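Hello, and thank you for opening this file before any of the others. It goes with the `andach-table` folder, where we keep the book list for the reading room at Andach, the notes on how the big table is used, and a growing pile of odds and ends that were living in Wilma's email until April. If you only want to find a book, go straight to `books.csv` and search by title. If you're going to be adding to the list or setting the room up for a group, please do read on, even though I've gone on a bit.

## What's in the folder

- `books.csv` – the main list, 600 entries, one line for each book or magazine
- `table-notes.md` – how we lay the table and how we put it back
- `labels/` – the spine labels, ready to print
- `old-list.txt` – Alasdair's first list, kept because some of his remarks are too good to throw out
- `pictures/` – the room in ordinary use

## How the list is laid out

Each line in `books.csv` has the same columns, in this order:

| Column | What goes in it |
|---|---|
| `title` | As printed on the cover, in the original script |
| `title_en` | An English title, if the first one isn't in English |
| `size` | `small`, `tall` or `large flat` |
| `home` | `shelf` or `table` |
| `condition` | A few plain words, such as "corner bumped" |
| `added_by` | Your initials |

The `size` column looks fussy, I know, but it's the one I use most. Large flat books go in a low pile by themselves and the ordinary ones can be stacked higher, and if you mix them you get a leaning heap and a lot of bent covers. Please don't leave it blank.

For the Chinese titles, Chenxi Ren has typed the characters in by hand and checked every one against the book in question (a lovely, patient bit of work!). If you spot a slip, write to her before changing it, as a few of the older books use forms of a character that look like mistakes to the rest of us.

## The table

The big dark brown table is the heart of the room. It has a very shiny top that shows every fingerprint and every ring, and I'm fonder of it than is sensible. Books marked `table` in the list stay out on it all the time so that people can sit down in one of the orange chairs and just start reading. The rest come off the shelves when somebody asks.

Drinks are welcome. We had a long talk about that at Menzies over lunch, with Lewis firmly against and Anas just as firmly for, and we came down on the side of letting people have their tea and their water. Bottles should have a screw cap, cups go on the near side with the books beyond them, and coasters are there to be used.

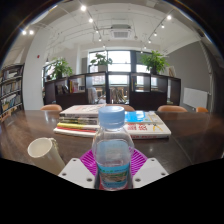
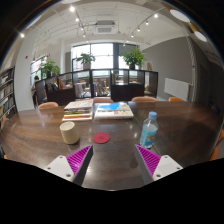
*The big table, with the bottle and the cup on the near side of the books.*

When you put the room back at the end of a session, wipe the top with the soft cloth and nothing else. Spray polish was tried once and the covers stuck to it for days. Allow 20 minutes for the whole job – it can be done faster, but then the magazines end up in any old order and Wilma has to go through them again.

The table pile gets changed over every 12 weeks. Anas picks what comes out and what goes back, and he'll always take suggestions, particularly for picture books and anything on drawing or making things. Once he has chosen, somebody needs to change the `home` column to match. I forget this more often than anyone.

## Adding a book

1. Check that it isn't already listed. Search for a word from the middle of the title, as we haven't always agreed about "The".
2. Add your line at the bottom of `books.csv`. Don't sort the file, please; Lewis does that.
3. Print a label and put it low down on the spine.
4. If the book is in two parts, give each part a line to itself.

## Things that aren't right yet

The magazines are a muddle. Some are listed one by one and some as a whole year, depending on who was typing and how late it was. The box that came over from Barnutstead is in the list, but the condition notes for it were copied from the old sheet and I wouldn't trust them. The label printer settings are for the Vultis sheets, and on any other paper the last row comes out crooked.

`old-list.txt` uses Alasdair's own shelf names ("by the draught", "under the clock"), and the clock has been moved, so take those with a pinch of salt.

## Who to ask

Wilma Kerr for the room and the keys, Lewis Lamont for anything to do with the file itself, and Chenxi Ren for titles. Alasdair Morrison is happy to be asked about the older books, but he prefers a phone call and likes it to be after four in the afternoon.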